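Teaching by demonstration > Data and collection
Thread: Ice into a glass: teleop demos or bare-hand video?

gripwidth
Wednesday's run was bad enough that I want other opinions. Task is "place ice in glass": one arm holds the glass at the side, the other picks a cube from a tray and releases it over the mouth. Leader-follower teleop, two operators, parallel jaws with silicone pads. The policy reaches the tray fine. The failures are all at release. Either the cube sticks to the pad and comes back out with the gripper, or the jaws open too early and the cube hits the rim.

I am considering dropping teleop for this task and recording people doing it with their hands, head camera only, then retargeting. Has anyone gone that way for something with a small, clear, slippery object?

peltonen_rig
Before you change the data source, look at the release segments you have. With leader-follower the operator has no feel for the cube. They open the jaws, see it hasn't dropped, and shake the wrist. If the shake is in most of your demos, the policy is learning the shake. What does your wrist trajectory look like in the last second?

gripwidth
There is a shake. It's in most of the episodes from operator 2 and almost none from operator 1. Operator 1 opens wider and waits.

peltonen_rig
Then you have two strategies mixed in one set and the policy is averaging them. Pick one and re-record the other operator. No need for hand video.

low_torque
Disagree with the last part. Re-recording fixes the shake but not the timing. Over teleop people slow down near the glass by a lot, and you end up with long stretches where nothing moves and the correct action is "hold still". A policy trained on that will stall above the glass. With bare hands the approach and the release are one motion.

peltonen_rig
You can trim idle frames. Five lines of script.

low_torque
You can trim idle frames if you know which ones are idle. If the glass arm is making small corrections while the ice arm waits, neither arm is idle by any threshold I have tried.

Stokholm
Both of you are skipping the embodiment gap. Human fingers hold a cube at two or three contact points and roll it off. A parallel jaw can't do that. You can retarget the wrist path and the approach height from video, but the release has to come from the robot itself. What worked for us on a similar task (sugar cubes, so easier): hand video for pretraining, then a small set of kinesthetic demos, moving the arm by hand, for the last few centimeters only.

gripwidth
How small is small? And did you keep the second arm fixed during the kinesthetic part?

Stokholm
Eleven demos per cup shape. Second arm was in position hold, glass already gripped. Gravity comp on the first arm has to be tuned properly or you will fight it and the path will show it.

clirar_user
We use the Clirar arms and kinesthetic teaching is poor on them for light contact. The joint friction is too high. You push, nothing happens, then it jumps. For ice I would not do it. Teleop with a scaled-down leader (5:1 near the glass) gave us much cleaner paths.

low_torque
5:1 also makes your operator slower, see above.

clirar_user
Slower but consistent. I would take a consistent slow demo and speed up playback over a fast one with variance in the release point.

gripwidth
Update. I re-recorded operator 2 with the open-and-wait method and also started a bare-hand set on a normal kitchen counter, not the lab bench. I asked for one hand on the side of the glass the whole time, the other hand bringing the cube in from above, and no moving the glass to meet the cube.
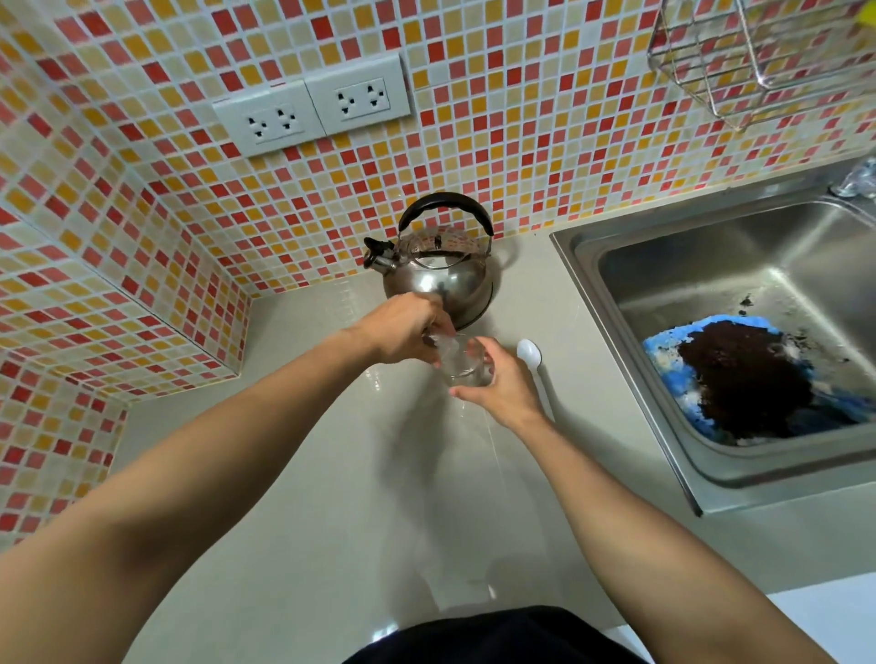 Two issues so far. First, the hand tracker is good on the wrists but loses fingertips when they are over the glass, so I only trust the wrist pose and would label release by hand. Second, the cube. Segmentation drops it in most frames once there is clear glass behind it, and I don't have a fix. Tinted ice would help the tracker but then the robot sees tinted ice in training and clear ice at test.

peltonen_rig
Don't track the cube. Fingertip distance opening past a threshold is your release event. Where the cube is at that moment follows from the wrist.

gripwidth
Fingertips are the part I'm losing.

peltonen_rig
Missed that. Hand labels, then.

Stokholm
Leave the background as it is, by the way. People tend to clear everything off the counter before recording and then the policy has never seen a kettle.

low_torque
Depends on the set size. On a small set, background variation just costs you. I would do a plain counter first and add clutter once the release works.

Stokholm
And then record everything again. No thanks.

clirar_user
How are you handling the cube sticking to the pads? None of this data discussion matters if the pad is wrong.

gripwidth
Switched from flat silicone to the ribbed Bumimska pads. Less contact area. Sticking is down on the bench, but I haven't run the policy with them yet. The old teleop demos were all with flat pads, so the wrist camera view no longer matches and I may have to throw those out anyway.

peltonen_rig
Mask the pads in the wrist view and keep the demos. Try it on one checkpoint before you delete anything.

gripwidth
Will do. Training the masked version tonight, re-recorded teleop only, no hand video in the mix yet.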